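Descaling the kettle, again

2025-06-09

Our water is hard enough to fur a kettle in three weeks, so I have been weighing mine before and after each treatment. 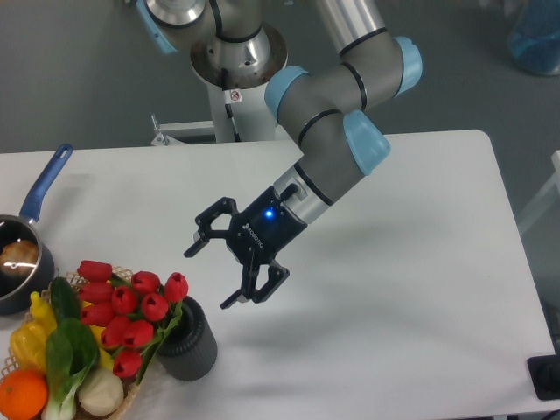
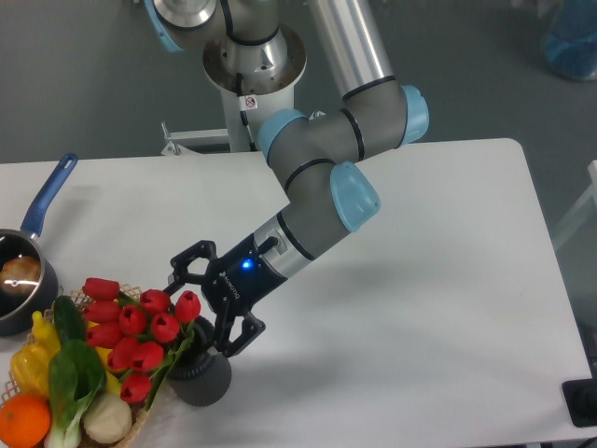

Red tulips in the second one.

Filed under: Household

Clean, the kettle weighs 607 g. I fill it with 400 ml of water and three spoons of citric acid, heat it to 63 degrees and leave it for an hour. Vinegar works too – the smell lingers, though. Saranya Ramasamy swears by boiling the acid, but mine foamed over the lid. Rinse twice. Next month I shall try a lower dose.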